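A Day at the Drulline Guitar Works

I've been playing jazz guitar badly for most of my adult life, and I've been playing a Drulline for the last five years of it, so when my friend Aqeel Sial told me the shop in Rekedstead was opening its doors for a day I had my bag packed before he finished the sentence. Aqeel plays bass in our quartet and pretends not to care about guitars. He drove.

The place is smaller than I'd pictured. Four rooms on the ground floor, a spray booth out back, and an upstairs where they keep the tonewood stacked on racks with strips of paper between the boards. They build 100 guitars a year, nearly all archtops, and the wait on a new one is long enough that the woman at the front desk winced when I asked.

We started in the carving room. They rough out the spruce tops by machine and then do the rest by hand, with little brass planes no bigger than a matchbox. The carver let us tap on a top that was close to done and then one that wasn't, and even I could hear it — the first one rang and the second one sort of went thunk. Aqeel tapped both of them way too many times.

Next was necks and frets, which I could have skipped. Lots of filing, lots of dust, a radio playing Baloyi's live record (good taste, at least!). I did learn that they let a fretted neck hang for a while before they level it, and that my habit of leaving mine in the trunk of the car is a crime.

Over lunch we all got talking about fingernails, as guitar players will. Half the people at our table play with thumb and fingers and no pick, and everybody had a theory. File every day, file the night before, never clip, round them, angle them. I stay out of it mostly. I use a pick and a bit of middle finger, and I keep a small kit at home for when that one nail starts catching on the strings.

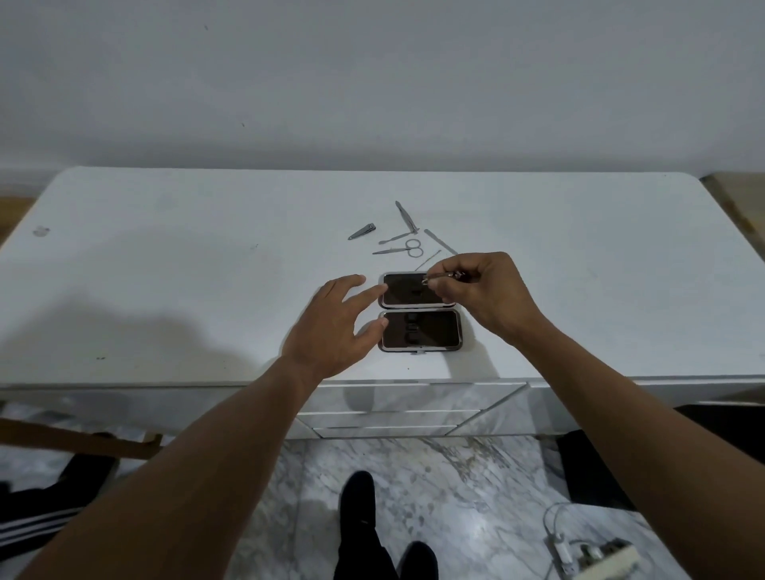
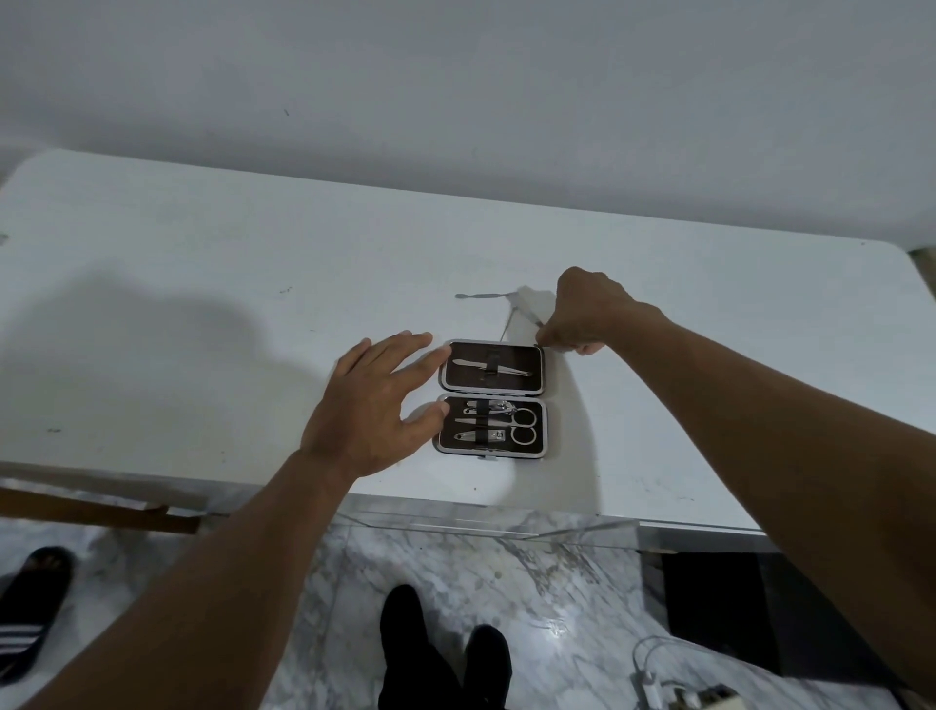 An open manicure case on a white top.

After lunch came the part I'd really driven out for, the listening session. They have a small room with chairs and a single amp, a Trekness combo with the tone rolled way down, and a local trio played two sets on shop guitars. First set was standards. The guitarist took "Body and Soul" so slowly I thought the drummer might nod off, but his chord work in the bridge was lovely, all those inner voices moving around. The second set was his own tunes and a lot spikier. One of them had a head in some odd meter that I gave up on and just enjoyed.

Then they let us try things. I played a blond 17-inch that I can't afford and will be thinking about until May, when they do this again. It was loud without the amp, louder than mine by a good bit, and the low strings had that woody bark I've been chasing with pedals for years. Aqeel finally cracked and picked one up too. He played a walking line on it for ten minutes and wouldn't give it back.

If you go, get there early, since the carving room gets crowded and you want to be near the bench. Parking is on the street. Lunch is sandwiches and it's included. Bring your own guitar if it needs a look, because they were doing free setups by the front door and I hadn't thought to bring mine.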